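Home Help Forum > Storage and Tidying > Small parts

Stopping small bits rolling off a table while sorting

Asked by Mitiku Sisay, 11 Aug 2018
Tags: sorting, tables, small parts, craft room

I sort a lot of small coloured pieces on a wooden table in the back room. They are a mixture: counters, offcuts, game bits, things the children have finished with. I tip out a batch, spread it across the table and put the pieces into tubs by colour. When the tubs are full they go on the shelf.

Two problems. First, pieces go over the back of the table and end up behind it. The table is heavy and I have to drag it out every time. Second, the wall behind is painted very dark, nearly black, and by the evening I find it hard to pick out the darker pieces against it. The ceiling light is behind me and I am mostly working in my own shadow.

I have tried a tray with a lip (Limsakul, the large one) but it is too small for a full batch, and I end up working off the sides of it anyway. I have also tried a rolled towel along the back edge. That stops things but it slides about, and the small pieces get caught in it.

I don't want to screw anything into the table. It belonged to my aunt and it will go to my sister at some point. I rent, so I can't repaint the wall either. Budget is £20 or so.

What do other people use?

3 answers

Answer 1 – posted by brismont_bill

Get a bigger tray.

Comments:
Mitiku Sisay: I did say the big one was too small. Is there a larger one you would recommend?
brismont_bill: Cafe trays. Or a garden potting tray, they come quite big. Brismont used to do one but I don't know if they still have the shop.

Answer 2 – posted by Flora Yule (accepted)

I had the same trouble with beads and what fixed it was a plain white board stood on its long edge at the back of the table. It stops things going over and it gives you something pale to look at. You can do it without touching the table.

What you need:

A flat white panel, as long as your table or slightly shorter. Mine is an old wardrobe shelf. The Lorness shelves are the right sort of thing and the reuse shop here had a pile of them in July for £3 each. Foam board will do for a start but it bows after a few weeks.
Two bookends, the heavy kind.
A strip of non-slip matting, the sort sold for drawers.

Lay the matting along the back of the table first. Stand the panel on it, then put the bookends behind, one near each end. If your table is right against the wall, pull it forward by the depth of the bookends. I leave mine like that all the time.

Get the bottom edge sitting properly flat. If the shelf has been cut badly there will be a gap, and anything thin goes straight under it. You can fill a small gap with a folded strip of the matting.

Go for a plain one. My first was a bit of old kitchen unit with a printed pattern and it was nearly as bad as the dark wall. A smooth white face all the way along is much easier on the eyes, and it wipes clean.

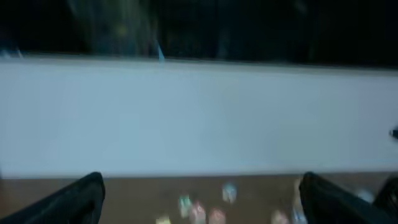
On the height, tall enough to cover the part of the wall you look at when you are sitting down is plenty. Anything taller wants to tip forward when you lean on the table. I would not go over the height of the bookends by much – if you do, put a third one in the middle.

For the light, move a lamp to the front left (or right if you are left-handed) and point it at the panel instead of down at the table. The white throws a fair bit back on to the wood and your hands don't cast such a hard shadow. I use an ordinary clip lamp on the windowsill, so nothing is fixed to the table.

I would also tip out less at a time. I used to do 100 beads or more in one go and spend half the evening chasing them. A small handful spread well apart is quicker, even counting the extra trips to the box.

Comments:
Mitiku Sisay: Thank you. I have a spare shelf in the loft that might be long enough. Does the matting mark the wood?
Flora Yule: Mine hasn't, but it is a cheap table. Some of the rubbery ones can stick to old polish. Put a bit of cotton sheet underneath if you are worried, and lift it up to check now and then.
pin_tin: Felt works as well. Doesn't grip as much.

Answer 3 – posted by oakandash

Agree with the board. If you can't find bookends, two large tins of tomatoes do the same job.

One thing to add. It won't help with pieces going off the front or the ends. For the front I wear an apron with the bottom hem clipped to the table edge, which catches nearly everything. I got the clips from Arelstead, 5 in a pack, but any tablecloth clips will fit as long as your table top isn't too thick. Measure it before you buy. Remember to unclip before you stand up.

Comments:
Mitiku Sisay: Table top is fairly thick, will measure tonight.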